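4. Enregistrer vos premières démonstrations (rangement de cartes)
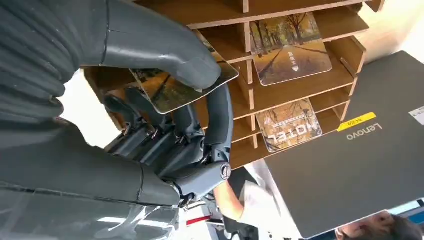
Fig. 4 – Prise entre le pouce et les doigts, carte présentée devant un casier libre.

Bon, la main est montée, la caméra de poignet répond, on peut enfin passer à la partie que je préfère ! Chez Cokmont, je commence toujours par les cartes postales : c'est fin, ça glisse un peu, et le modèle apprend vite si on lui donne des exemples propres.

1. Posez le casier en bois à portée du bras et laissez au moins 2 compartiments vides.
2. Ouvrez Hundetti, créez une session et donnez-lui un nom clair (les miens ressemblaient à « test_bis_final », je ne vous le conseille pas).
3. Lancez l'enregistrement, puis attendez le bip avant de bouger.
4. Prenez la carte à plat, pouce dessus, bout des doigts dessous. Pas besoin de serrer fort.
5. Amenez le bord de la carte devant la case, marquez un petit temps d'arrêt, puis glissez-la dedans.
6. Ouvrez la main, reculez, arrêtez l'enregistrement.

Note : je vise 12 secondes par essai. Changez de carte et de case régulièrement, sinon le modèle apprend une seule case par cœur. Mon premier jeu comptait 325 essais et ça suffisait pour un premier entraînement.

Attention : gardez les doigts hors du casier tant que le bras est actif. Si la carte se coince, mettez en pause avant de la dégager.

Un essai raté ? Gardez-le, avec l'étiquette « échec ». Le tri se fait au chapitre 5.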